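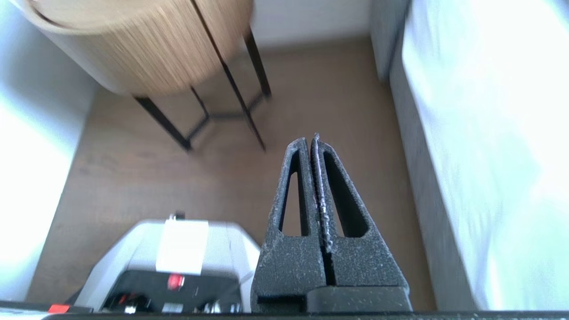
Ximena Jaramillo wrote to me that her drum table had started to wobble every time she put a cup on it, and that she had already tightened "all the screws that I can find" with no result. She asked if it was better to glue the legs and forget about it. Please don't glue the legs, Ximena! A small round table on thin metal legs can nearly always be made steady again in one evening, and you will want to take it apart another day, when you move house.

I have cared for a few of these tables now, mine and those of friends, and I write down the way I do it. The same method is good for most round bedside tables with a wooden drum on top and a metal base under it.

What you need

A hex key or a screwdriver, depending on your screws
A soft brush (a clean paintbrush is very good)
Two cotton cloths
A thick blanket or an old quilt
Self-adhesive felt pads
A little furniture oil or wax, only if your wood is not varnished

Before you start

Take everything off the table, and also out of it if yours opens. Put the table on the part of the floor where it normally stands and press lightly on the edge of the top, in one place and then another. Look at the feet while you press. If one foot lifts, either the base is twisted or the floor is not level there. Now move the table one metre away and press again. When the wobble disappears, your table is healthy and the floor is the problem, so you can go directly to the part about the pads.

Tightening the base

1. Spread the blanket on the floor and lay the table upside down on it. Hold it by the drum, never by the legs. My table from Nedard is heavier than it looks, and the first time I nearly dropped it on my foot.

2. Find where the legs are fixed to the underside. Loosen every screw a half turn. I know this sounds wrong when the complaint is a loose table, but if you tighten the first screw completely while the others are still crooked, the base stays crooked.

3. Look at the bars that join the legs near the floor. On some models they are welded and you can do nothing there. On others there is a small bolt at the joint, and it is very often this bolt that Ximena's kind of wobble comes from. Loosen it also a little.

4. Push the legs gently until they sit flat against the drum. Tighten each screw a bit, then go to the next one, and continue around until they are all firm. Firm is enough. In wood a screw that is forced will turn freely for ever after.

5. Tighten the bolt in the bars last.

If a screw turns and turns and does not hold, take it out, put two wooden toothpicks with a drop of wood glue in the hole, break them level with the surface and leave it until the next day. This glue is for the hole only.

The pads

Clean the bottom of the feet with a damp cloth and dry them well, otherwise the pads fall off in a week. Thin legs usually have small feet, so you may have to cut the felt with scissors. Cut it slightly smaller than the foot – a pad that sticks out collects hair and looks grey very soon. For a floor that is not level, put 2 pads, one over the other, under the short side.

Cleaning a ribbed side

Fine grooves hold dust, and a wet cloth pushes it deeper. Brush first, always in the direction of the grooves, from the top down. After this, wipe with a cloth that is only just damp, and immediately with the dry one. If there is a join where two parts of the wood meet, don't let water stand in it. Strong sun changes the colour of pale wood, so twice a year I turn my table by a quarter.

Oil is only for bare wood. Try it underneath, where it is hidden, and wait one night before you do the rest.

Where to put it

Beside a bed, I like the top to be level with the mattress or a little under it. Leave the width of a hand between the table and the bed, so the blankets can hang down without catching on the wood. You also need this space for the broom.

Check the screws again after a month. Mine needed one more small turn, and Ximena's needed none.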